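Lukach Hockey Club newsletter, March

Selection and the new squad: a few questions before we all clap

So the club has its squad for the winter season, 25 names pinned to the noticeboard and sent round by email before most of us had finished breakfast. Corina Sandu keeps the armband. I have no quarrel with that. She was the best midfielder in the league last year by some distance, and she talks to umpires in a way that gets results, a skill the rest of us have not picked up.

My quarrel is with the rest of the announcement, and in particular the paragraph that says the squad was chosen using "a data-led approach". We have heard this sort of thing before. Two seasons ago it was heart-rate straps, which went flat by the third round and were last seen in a bucket under the physio bench. This time it is a tracking package from Esesix, worn in a pouch between the shoulder blades, and it produces a number for every player after every session.

I asked what the number measures. Bogdan Ene, our coach, told me it was "work rate, mostly". I asked what the rest of it was and he said he would get back to me. He is a good coach and I believe he will, but the squad has already been picked.

The trouble with work rate is that hockey rewards the player who is already standing in the right spot. Our best fullback for the past decade barely broke into a jog unless the bar was closing. On the Esesix numbers she would have struggled to make the seconds. I would like somebody to run last year's grand final through the system and tell us whether it would have picked the side that won it.

Food, and the nutrition plan

Players have also been handed an eating plan, prepared by Sastry, the same outfit that looks after the rowers. It runs to 30 pages. I have read them so that you don't have to. Eat vegetables, have something with carbohydrate in it a few hours before the game, drink water, go easy on the grog. My grandmother could have got that onto the back of an envelope, and she thought hockey was played on horses. 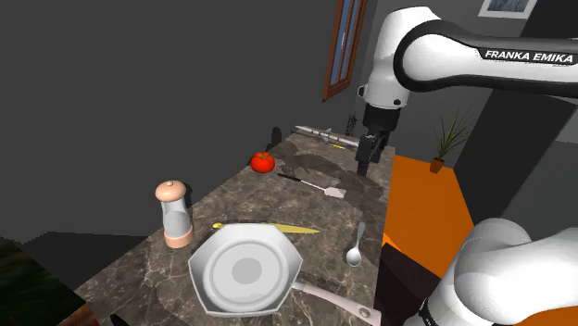 Tomatoes get a tick in the Sastry plan.

There is a sensible page on what to eat after a late training session, when everyone is starving and the only thing open is the servo. I will give them that. There is also a page on supplements, and I would ask parents of our juniors to skip it. Teenagers who eat a proper tea do not need powder.

What the plan costs the club has not been published. If the answer is "nothing, they did it as a favour", then good on them, and please say so in the next issue.

The turf fund

The sausage sizzle and the raffle brought in $617 between them, which is a decent effort on a wet weekend. Thanks to everyone who stood in the drizzle turning onions. The money goes towards resurfacing the back pitch, where the carpet near the western circle has lifted badly enough to turn a good trap into a lottery.

I do wonder when we will see the work. The quote from Zarari was for a full replacement, and at this pace our current under-nines will be playing veterans before we can pay for it. A patch job on the circle would be cheaper and could be done between seasons. It was raised at the last general meeting and parked for "further discussion" – that was some time ago, and the carpet has not improved while we discussed it.

Goalkeepers, as usual, have been told to look out for themselves. Anyone with a pair of kickers in adult medium that still have their straps, please bring them along to training.
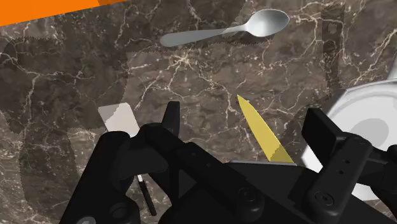 Round one and what to bring

We open at home against a side that beat us twice last season, both times from penalty corners we gave away by arguing. Push-back for the women is at 2 pm, with the men to follow once the pitch has been watered. Shin pads and mouthguards are compulsory at training as well as matches, and that includes the over-forties, who seem to think their teeth are past caring about.

The afternoon tea roster is up in the clubrooms. If your name is on it and you can't make it, swap with someone and change the sheet yourself.

I will be on the sideline for round one with a notebook, writing down who was in the right spot. Bogdan is welcome to compare it with his numbers afterwards.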